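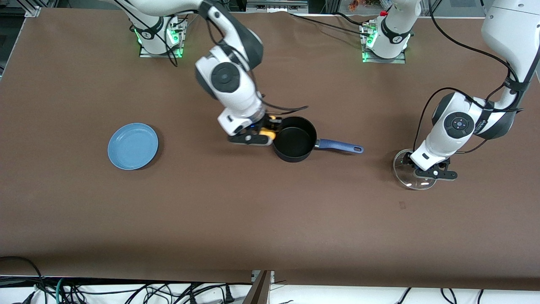 Forums > Kitchen and Laundry > Cooktops > Gas to induction, regrets?

3 min read

**magpie_season**
So we finally had the gas pulled out. House is an old weatherboard in Goris, and the gas cooktop had been playing up for yonks (back left burner only lit if you swore at it). I went for a Lernine four-zone from Hakim, mostly for the flat glass, as I'm sick of scrubbing trivets. Dovico did the wiring and charged $626 including the new circuit. First week I burnt porridge three mornings running! It's so much quicker than I'm used to. Anyone else made the switch and wished they hadn't?

**tinfoil_terry**
Yep, me. Had induction for 8 years and I'd go back to gas tomorrow if my wife would let me. Can't char a capsicum on it, can't use my good wok, and the touch buttons go mental when there's a splash of water near them. $626 isn't bad though, my sparky wanted double.

**magpie_season**
Oh no, I hadn't even thought about capsicums. Do you just do them under the grill now?

**tinfoil_terry**
On the barbie. In the rain sometimes.

**wattle_and_daub**
Terry, you say this in every cooktop thread haha. Under the grill on high works a treat, turn them a few times and chuck them in a bowl with a plate on top so they steam. I prefer the flavour from the barbie too, but I'm not standing outside in November with the flies.

For the porridge, start it on 4 and leave it there. With gas you blast it and turn it down, and if you do that on induction it grabs on the bottom before you've found the spoon. Same with custard and white sauce. A fridge magnet will tell you if your old pans are any good: if it sticks firmly to the base you're right, if it slides off, give them to whichever kid is moving out next.
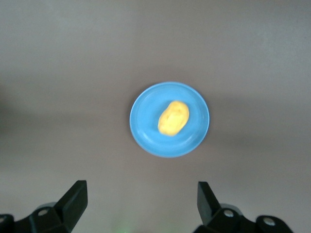

**bluegum70**
I'd disagree about starting low, at least for rice. I bring mine up fast, lid on, then drop to 2 for the rest and it comes out fine every time. Depends a lot on how thick the base is, I reckon. Mine cost $360 and it's a slab.

Did Dovico put you on a 20 amp circuit or a 32? Check what the Lernine manual asks for, some of them throttle the zones when you run everything at once.

**magpie_season**
Thirty-two, I made them show me on the board. Low and slow got me through this morning's porridge, so wattle wins that one. Rice tonight, bluegum's way. Terry, what's the wok situation, do the flat-bottomed ones work at all?

**tinfoil_terry**
They work. I just don't like them.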